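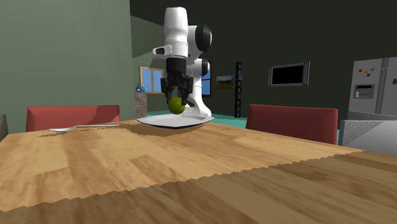
Butcher-block table, one white plate, green fruit above it.

Sveva Sorrentino
May 22, 2019
Print | E-mail

Thread. I promised to write down our two days at Brastov, the lake park near Ekness, before I forget the order of things.

We took the early ferry with Yuto Hayashi and his mother. The park opens its gate at nine, but the line for the boat ride is already long at that time. Go to the left gate. It is slower to walk to, but it moves faster.

First ride was the Zullthorpe Express, a small train which goes through the hill and comes out over the water. I screamed on the second drop and my hat is now in the lake. Yuto's mother did not scream at all, she is 7 years older than me and much more brave.

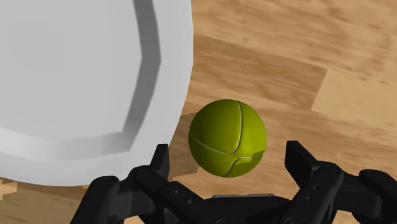
2 min read

Lunch we had at Dumlao, the terrace restaurant behind the carousel. I recommend the fish soup and the potato dumplings with dill. The lemonade is too sweet for me, but the children at the next table asked for it two times.

After lunch it rained hard, so we went to the puppet theater. The show is in the local language only, but you can follow it without words. There is a fox who steals a clock. I was laughing more than the small kids.

For people who ask about money: the two-day ticket was 52 for an adult, and it includes the ferry back. The lockers are extra. I did not know this and I had no coins - please bring coins.

Our hotel room was on the park side, so in the evening we watched the lanterns on the lake from the balcony. They begin at ten and finish in maybe fifteen minutes. If you stay in town, check the last bus before you decide to wait for them.

Second day was slower. We rode the swan boats, we bought postcards, and I rode the Express again, this time without a hat. I would like to return in September, when the schools are open and the lines must be shorter.

Share | 2723 likes | 7 comments

Faustino Cárdenas: The fox with the clock! My daughter still talks about it.

Obinna Jibrin: Is the left gate open also in the low season?

Sveva Sorrentino: I am not sure, Obinna. I will ask at the ferry office and write it under this thread.

Osamu Shibata: We had the dumplings too and went back for them the next day. Sorry about your hat.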